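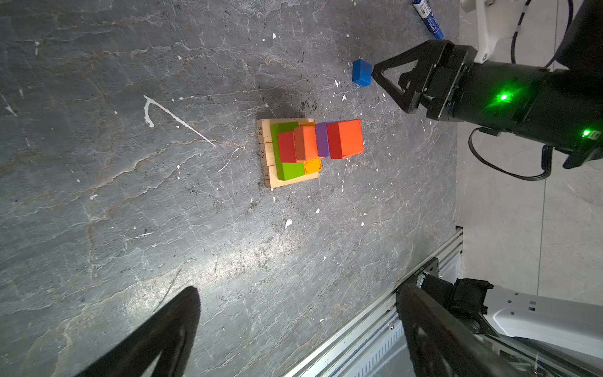

Dadlow House Owners' Association
Minutes of the meeting held Sat 22 May

Home | Minutes | House Rules | Contact

3 min read

Present: Brenda Aravena (chair), Bukola Ezeani (minutes), owners of units 1, 2, 4, 7, 9 and 11. Apologies from unit 6.

1. Minutes of the March meeting

Approved with one correction. The paint for the second-floor landing was ordered in the warmer of the two whites, not the cooler one. Bukola has changed the file copy.

2. Lobby redecoration

The designer, Ms. Venkataraman, sent two schemes. Scheme A keeps the existing floor tile and paints the walls a dull green up to the picture rail. Scheme B replaces the tile and adds a bench along the mailbox wall. Scheme B costs $4000 more.

Unit 7 asked if the bench could be added to Scheme A. Brenda had put this to the designer, who said yes, provided the bench is no deeper than 16 inches so that the stroller route to the elevator stays clear. Unit 2 was worried about packages being left on it.

Agreed: Scheme A with the bench. Five in favor, one against. Sample pots to go up beside the mailboxes before any full order is placed.

3. Lighting

The Tora ceiling fixtures in the hallways are no longer made, and the spare shades have run out. Branorow quoted $3000 to replace all hallway fixtures, labor included. Unit 9 would like a warmer bulb whatever fixture is chosen, as the present ones make the hallway look like a dentist's office.

Agreed: ask Branorow for a quote with a dimmable version. Decision held over. 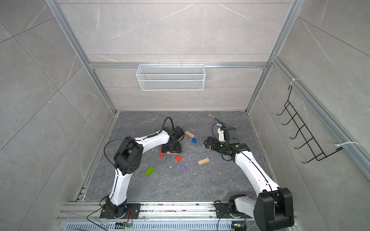 4. Short-term rentals

Unit 4 has finished furnishing and plans to let from next month. The bylaws allow it with a minimum stay of 5 nights. Unit 11 asked that guests be told about the quiet hours in writing. Unit 4 will put a printed card in the entry and send Bukola the text for checking.

There was some discussion of the key box. The owners do not want it on the front railing. It can go inside the side gate, on the brick, at handle height.

5. Front door

Sticking again. Brenda will call the carpenter. If the door has to come off to be planed, it will be repainted at the same time in the current dark blue.

6. Other business

Unit 1 has a hall mirror to give away. Unit 2 will measure the first-floor landing to see if it fits.

Action items
Brenda: carpenter, sample pots, reply to designer
Bukola: revised lighting quote, review guest card
Unit 4: card text, key box

Next meeting to be set by email once the lighting quote is in.

We use cookies to remember your settings. Accept | Decline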